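## 4. 作業エリアの線引きと、動かす前の約束ごと

第3章まででアームの固定と配線は終わっているはずなので、この章では作業面にテープを貼って、どこまでがロボットの場所でどこからが人の場所かを決めていきます。地味です。地味なんですけど、私はこの章がいちばん好きで、前の版よりだいぶ長くなってしまいました(すみません、でも削る気はあまりないです)。

対象は、Stastarwood の Sernesham 工房で使っている卓上アームと、その制御盤 Kushnir の組み合わせです。別の工房で読んでいる方は、寸法と速度の数字だけ自分のところのリスクアセスメントの値に置き換えてください。手順の順番はそのまま使えると思います。

> **注意**
> この章は工房内の運用ルールです。法令、機械メーカーの取扱説明書、職場の安全規程と食い違うところを見つけたら、必ずそちらを優先してください。そして食い違いを見つけたことを私にも教えてください。

### 4.1 用意するもの

- 青いマスキングテープ(塗装用の、はがしやすいもの)
- 金属の直尺と巻尺
- 鉛筆。油性ペンは持ってこないこと
- 乾いた布
- カッターは使いません。テープは手でちぎるか、はさみで切ります
- 記録シート(4.7 の項目を写したもの)
- 非常停止ボタンのそばに立ってくれる人

最後の「人」を忘れて始める方が多いです。線を引くだけなら一人でもできますが、4.5 の確認動作は必ず2人でやります。人がつかまらない日は、4.4 までで止めておいて、アームの電源は入れないまま帰ってください。途中で止めても線は逃げません。

カッターを使わない件は、前に Sverre Lindholm さんとけっこう言い合いになりました。彼は定規を当ててスパッと切りたい派で、仕上がりは確かにきれいなんですよね。ただ、刃を当てた跡が作業面に残って、あとからテープの線なのか傷なのか紛らわしくなるんです。それで工房のルールとしては手ちぎり、またははさみに落ち着きました。端が少しギザギザでもかまいません。

### 4.2 線の種類と意味

うちの工房で使う線は、次の三つです。増やさないでください。増やしたくなったら、まず貼る前に相談してください。

| 名前 | 何を示すか | 越えてよいとき |
|---|---|---|
| 外周線 | アームの手先が出てはいけない境目 | 運転中はアームが越えてはいけない |
| 受け渡し線 | 人が部品を置いてよい範囲 | 保護停止中だけ人が越えてよい |
| 置き場枠 | 部品や治具の定位置 | 人の作業時は自由、運転中は触らない |

色はどれも青でそろえています。最初のころは種類ごとに色を分けていたんですが、色の見分けがつきにくい人もいますし、照明の下では似て見える組み合わせもありました。今は色で区別せず、線の位置と、作業手順書の図に書いた名前で区別しています。図のほうを壁に貼っておくと、新しく入った人も迷いにくいです。

ここで大事なことをひとつ。テープの線は**目印であって、安全装置ではありません**。線があってもアームは止まりません。止めるのは Kushnir に設定した動作範囲の制限と、インターロックと、非常停止です。線はそれらの設定が人の目にも見えるようにするためのものです。ですから順番としては、制御盤の設定が先、テープがあとになります。逆にすると、貼った線に合わせて設定のほうをいじりたくなるんです。私はなりました。

### 4.3 貼る前の準備

1. アームを原点姿勢に戻し、Kushnir の主電源を切ります。
2. 主電源スイッチに施錠し、自分の名前の札を掛けます。鍵は自分のポケットへ。机の上に置かないでください。
3. アームを手で軽く押して、動力が切れていることを確かめます。ブレーキが効いているので動かないのが普通です。ぐにゃっと下がるようなら、その場で作業をやめて第9章(故障時の対応)へ進んでください。
4. 作業面の上の部品、治具、工具、飲み物(!)を全部どけます。
5. 乾いた布で作業面を拭きます。洗剤は使いません。
6. 作業面に折り目や浮きがないか、手のひらでなでて確かめます。浮いているところは下に何か入り込んでいないか見てください。
7. Kushnir の設定シートを手元に出し、動作範囲の値を声に出して読みます。

手順7の「声に出して」は、ふざけているわけではなくて、私がまさにここで読み違えたことがあるからです。奥行きと幅を取り違えて、きれいに全部貼り終えてから気づきました。黙読だと自分の思い込みのほうを読んでしまうんですね。恥ずかしがらずに読みましょう。そばに誰かいるなら、その人にシートを見てもらいながら読むとさらにいいです。

> **メモ**
> 折り目のある面材を使っている場合、折り目を基準線の代わりにしないでください。まっすぐに見えても、端から測るとけっこうずれています。基準はかならず、アームの台座に刻んである中心線です。

### 4.4 線を貼る

やっと貼ります。慌てなくていいので、一本ずついきましょう。

1. 台座の中心線から直尺で測り、外周線の両端に鉛筆で小さく印をつけます。Sernesham の標準配置では、台座の中心から奥の外周線までが986 mm です。
2. 印と印の間に直尺を渡し、途中にも印を足します。長い線ほど途中の印が効きます。
3. テープは、直尺に沿わせて手前から奥へ貼ります。引っぱって伸ばしながら貼らないこと。伸ばしたテープはあとで縮んで、端からめくれてきます。
4. テープが足りなくなったら、継ぎ足す側を前のテープに重ねて貼ります。すきまを空けてはいけません。
5. 横の線は、縦の線の上に重ねてまたがせます。交わるところで切らずに、そのまま通してください。
6. 角は、二本のテープの端を重ねて直角にします。テープを曲げて角を作るのはなしです。しわが寄って、そこからはがれます。
7. 全部貼ったら、指の腹で端から端まで一度こすります。
8. 設定シートの値と、貼った線の位置をもう一度測って比べます。**線の内側の縁**で測ってください。外側の縁で測ると、テープの幅のぶんだけ広く見積もってしまいます。

外周線は、Kushnir に設定した動作限界そのものの位置には貼りません。限界から外へ30 mm 離します。アームが限界ぎりぎりまで来ても、手先が線に届かないようにしておくためです。この余白があると、確認のときに「線に触ったらおかしい」と一目で判断できます。余白がないと、触ったのか触っていないのかで必ずもめます。

貼り方の見た目については、Tamara Skoryk さんが検査担当になってからルールがはっきりしました。以前の私は「まあまっすぐならいいでしょ」くらいの感覚で、継ぎ目でカクッとずれていても気にしていませんでした。今の基準は次のとおりです。

- 継ぎ目の小さな段は、測った位置が許容内なら貼り直さなくてよい。ただし記録シートに場所を書く。
- 線が途中で切れているのは不可。すきまの大きさに関係なく貼り直す。
- めくれや浮きは不可。上から重ね貼りせず、その部分をはがしてから貼る。
- 古い線を残したまま新しい線を貼るのは不可。これは例外なしです。

最後の項目だけは、急いでいる日でも守ってください。線が二重になっていると、人はたいてい自分に都合のいいほうを信じます。私もそうです。

> **注意**
> テープの端が浮いていると、グリッパの先に貼りついて引っぱられることがあります。テープ自体は軽いものですが、引きずられた先に部品があると置き場の位置がずれます。指がよく降りてくる場所は、端がその場所に来ないように貼り始めの位置を選んでください。

### 4.5 低速での確認動作

ここから電源を入れます。2人そろっていますか。ひとりが操作者、もうひとりが監視者です。役は途中で交代しないでください。交代したいときは一度止めて、お互いに声をかけてから最初の手順に戻ります。

1. 監視者は非常停止ボタンに手が届く位置に立ちます。座らないこと。
2. 操作者は札と鍵を外し、主電源を入れます。札を外していいのは、札に名前が書いてある本人だけです。
3. Kushnir のモードを手動低速に切り替え、手先の速度上限が200 mm/s になっていることを表示で確かめます。
4. 監視者が非常停止を一度押します。アームの動力が切れることを2人とも確認してから解除します。
5. 操作者はイネーブルスイッチを握り、グリッパに何も持たせない状態で、手先を作業面より十分高いところまで上げます。
6. その高さのまま、外周線に沿って動作限界の内側を一周させます。
7. 角に来るたびにいったん止め、手先と線の位置関係を見ます。見るのは監視者で、操作者は画面とスイッチに集中します。
8. 問題がなければ手先を下げて、もう一周します。今度は置き場枠のまわりも確認します。
9. 最後に、わざと動作限界の外へ動かす指令を出し、Kushnir が拒否することを確かめます。

手順9を飛ばす人が本当に多いんです。うまく動くことは確かめたくなるのに、動かないことは確かめるのを忘れる。気持ちはよくわかります。でも、この章で引いた線に意味があるかどうかは、ここで決まります。指令が拒否されずに手先が限界を越えようとしたら、すぐにイネーブルスイッチを離してください。監視者も遠慮なく非常停止を押してください。あとから「押さなくてもよかったね」となっても、誰も怒りません。少なくとも私は怒りませんし、怒る人がいたら私に言ってください。

線を近くで見たくて、つい顔を寄せたくなる場面もあります。動力が入っている間はだめです。見たいときは止めて、電源を落として、施錠してから。面倒でもこの順番です。手首のカメラ映像で見えるなら、それを使いましょう。映像で見るときは、線が途切れていないか、交わるところがちゃんと重なっているか、角が閉じているかに注目します。青い線は薄い色の面の上だとよく目立つので、継ぎ目の小さな段まで見つけられます。

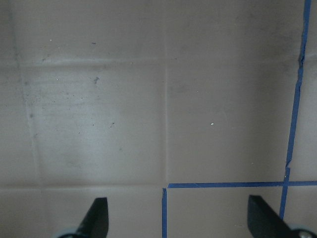 **作業エリアの線は、どのくらいの間隔で点検すればいいですか。**

毎日、最初に電源を入れる前に目で見て確かめます。寸法の測り直しは月に一度と、アームや台座、面材を動かしたあとに行います。

### 4.6 線を変えるとき

部品が変わったり、治具を足したりすると、置き場枠を動かしたくなります。動かすこと自体は悪くありません。ただ、黙って動かすのはなしでお願いします。

1. 変更したい線の名前と理由を記録シートに書きます。理由は一行で十分です。
2. 外周線と受け渡し線の変更は、リスクアセスメントの見直しが先です。見直しが終わるまで線には触りません。
3. 4.3 の手順で電源を切り、施錠します。
4. 古い線を全部はがします。のり残りは布でこすって取ります。
5. 4.4 の手順で新しく貼ります。
6. 4.5 の確認動作を最初からやり直します。変えた場所だけの確認で済ませないでください。
7. 壁の図を差し替え、古い図は捨てます。「念のため」横に残しておくのもだめです。

置き場枠だけの小さな変更なら、全部通しても約30分で終わります。慣れるまではもう少しかかるかもしれません。Stistska の治具を入れ替えた7月には、私とTamaraさんで続けて何度もやったので、さすがに手が覚えました。あのときは置き場枠を先に動かして、あとから治具の足が枠に収まらないことに気づくという、なんとも悲しい手戻りがありまして……。治具を実際に置いてみて、足の位置に鉛筆で印をつけてから枠を決めるのがおすすめです!

受け渡し線については、ひとつよく聞かれる話を書いておきます。「アームが反対側にいるときなら、手を入れてもいいのでは」というやつです。うちでは認めていません。次にどこへ動くかは、待ち時間の終わり方やセンサの入力次第で変わります。遠くにいるから大丈夫という見込みで手を入れるのではなく、Kushnir が保護停止中の表示になってから入れてください。表示灯と画面の両方で確認します。片方しか見えない立ち位置なら、立ち位置を変えましょう。

### 4.7 記録シートに書くこと

書く欄を増やすとみんな書かなくなるので、これだけにしてあります。

- 操作者と監視者の名前
- 設定シートの版
- 外周線の実測値(四辺それぞれ、内側の縁)
- 継ぎ目の段やしわがある場所
- 非常停止の確認結果
- 動作限界の外への指令が拒否されたかどうか
- 気になったこと(自由欄)

自由欄は本当に何を書いてもいいです。「右手前の角がはがれやすい気がする」くらいの、まだ確信のない話がいちばん役に立ちます。Sverreさんの書いた「手順書の図が高くて見えない」という一行のおかげで、図を貼る位置が低くなりました。私は背が高いほうなので、まったく気づいていませんでした。

実測値の欄に「OK」とだけ書くのはやめてください。測った値を書きます。前の月の値と並べたときに、少しずつ同じ方向へずれていれば、面材が動いているか、台座の固定がゆるんできているかのどちらかを疑えます。OKが並んでいるだけだと、何もわかりません。

### 4.8 よくあるつまずき

**テープがすぐはがれる。** 面の拭き取りが足りないか、伸ばして貼っています。4.3 の手順5と4.4 の手順3を見直してください。冷えた部屋ではくっつきが弱いので、テープをしばらく室内に置いてから使うと少しましになります。

**線は合っているのに、手先が線に近すぎる。** 工具座標の設定が、今ついているグリッパと違っている可能性があります。指を交換したあとによく起こります。線を外へ動かして解決しないでください。第6章の工具設定に戻り、直したら4.5 をもう一度行います。

**Kushnir が限界の内側でも動作を拒否する。** 範囲の設定に、前の作業の制限が残っていることがあります。制限を無効にして試すのは禁止です。設定シートと画面の値を一つずつ突き合わせて、違っている項目を見つけてください。見つからないときは運転をあきらめて、私かTamaraさんを呼んでください。

**監視者が途中で呼ばれて離れた。** 操作者はその場で止めて、イネーブルスイッチを離します。戻ってきたら4.5 の手順1からです。あと角ひとつで終わりだったのに、という悔しさはわかりますが、手順1からです。

確認動作が終わって記録シートを書いたら、シートは制御盤の横のファイルに綴じてください。次の第5章では、受け渡し線の内側に部品を置くときの向きと、運転開始前の合図を扱います。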